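Cómo organizar un torneo de golf por parejas entre amigos (y que repitan al año siguiente)

Llevo ya unas cuantas ediciones montando nuestro torneillo de noviembre, la Copa Nanau, y siempre me escribe alguien preguntando por dónde se empieza. Pues mira, se empieza por el campo, y con tiempo, porque las mañanas buenas vuelan y luego te toca salir a las tantas y terminar a oscuras (nos pasó, y no se lo deseo a nadie).

Con la reserva hecha, decide la modalidad. Para grupos de nivel muy desigual yo recomiendo el scramble: salen los 2 de la pareja, se elige la mejor bola y ambos juegan desde ahí. Así el que empezó hace tres meses se divierte igual que el que lleva media vida dándole. 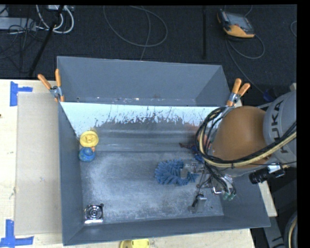
Después vienen los hándicaps. Pídelos por escrito una semana antes y haz las parejas juntando un hándicap bajo con uno alto. Nosotros sumamos los dos y dividimos entre 4, que es sencillo y casi siempre deja la clasificación apretadita. ¡Y publica la fórmula antes de jugar, por favor! Halima Nyanda y Nabil Kassab todavía discuten por un golpe de hace dos ediciones.

Para las salidas, manda dos parejas por turno y deja diez minutos entre turno y turno. Cada pareja apunta la tarjeta de la otra, y al acabar firman todos. Revísalas con calma, hoyo por hoyo, antes de cantar ganadores.

De premios, poca cosa: unas bolas, una botella, algo para el golpe más cercano a bandera en un par 3. Y reserva mesa para comer, que a la gente le encanta quedarse a contar el putt que casi entra.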